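Umen two-arm table setter, 16 weeks in

We run a small lunch kitchen and got the Umen in September. Setup took 2 days, Wihongi did the install. Fine with bowls and cups. Slow with flatware, very slow.

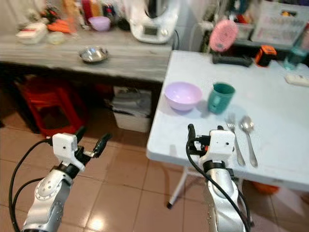
Fork and spoon side by side, teal cup behind them, lavender bowl left of the cup.

What changed for the crew — less laying out, more prep. No one lost hours. But someone has to reset it when it stalls, and that job landed on the newest person, wich isn't fair. We rotate it now.

Cables snag if your careless. Support is ok, 10 minutes on hold. Paid 3,000 for the year. Would renew — probly.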